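Flultby kitchen set

Teleoperated pick-and-place episodes recorded on a home-built arm in a shared workshop. The arm works over a white toy kitchen table with two burners and a sink. There are 300 episodes, 56 of them held out for testing.
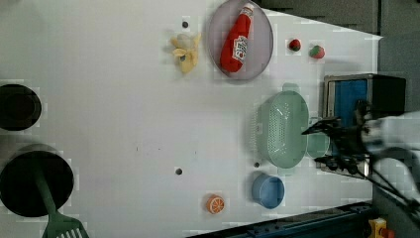
Top view, gripper over the sink. Ketchup bottle on the plate, colander at center right.

Objects are moved by hand between episodes. Each episode has one text instruction, such as "put the banana on the plate". Video is stored at 10 frames per second.

Known issues
Gripper width was not logged in the first 40 episodes. The February files use the old joint order, so run the Iltlow script on them first.

Maintainer: Sivaprasad Kurian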